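4 Stromversorgung und Aufbewahrung der Handgeräte

4.1 Bereitstellen der Steckdosenverteiler

1. Stellen Sie den runden und den eckigen Verteiler auf eine ebene, trockene Fläche.
2. Führen Sie die Anschlussleitung des eckigen Verteilers ohne Knick zur Wandsteckdose.

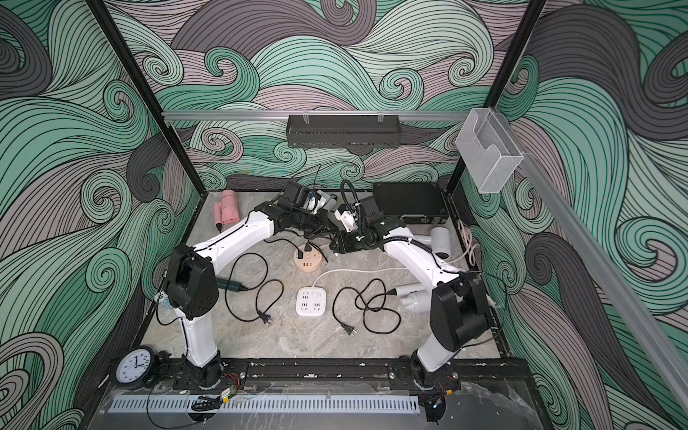 3. Verbinden Sie Verteiler niemals miteinander. Jeder Verteiler ist einzeln an eine Wandsteckdose anzuschließen.

VORSICHT: Verschmutzte Steckplätze können sich erwärmen. Reinigung nur im spannungsfreien Zustand und mit trockenem Tuch.

4. Belegen Sie zunächst die Steckplätze auf der Oberseite. Die USB-Anschlüsse sind Kleingeräten vorbehalten.

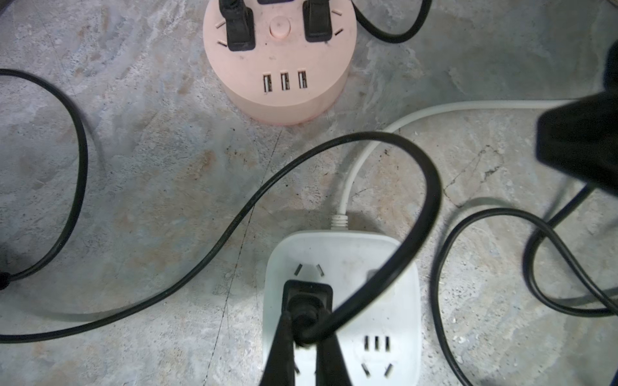
Abb. 4-1: Runder Verteiler mit zwei Steckern und drei USB-Anschlüssen, davor der eckige Verteiler

4.2 Ablegen der Handgeräte

1. Schalten Sie das Gerät aus und ziehen Sie den Netzstecker.
2. Lassen Sie das Gerät mindestens 10 Minuten abkühlen.
3. Legen Sie die Leitung in weiten Schlaufen. Das Umwickeln des Griffs ist nicht zulässig.
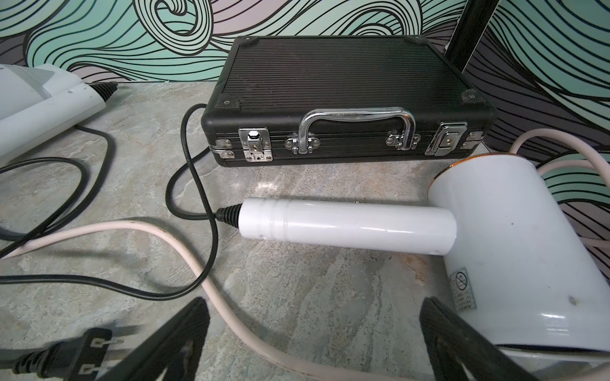 Darf der Koffer unmittelbar nach Gebrauch der Geräte geschlossen werden?
Der Koffer ist erst nach vollständiger Abkühlung aller eingelegten Geräte zu schließen.

4.3 Aufstellort des Koffers

Der Koffer Vimero 315 ist an der Wand abzustellen. Verkehrswege sind von Leitungen freizuhalten.

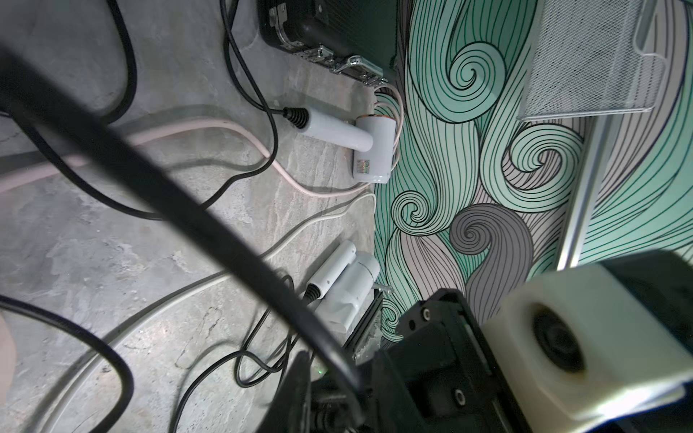

Abb. 4-2: Koffer an der Wand, davor ein weißer Haartrockner

HINWEIS: Beschädigte Leitungen sind der Servicestelle Manditz zu melden. Das Gerät ist bis zur Prüfung außer Betrieb zu nehmen.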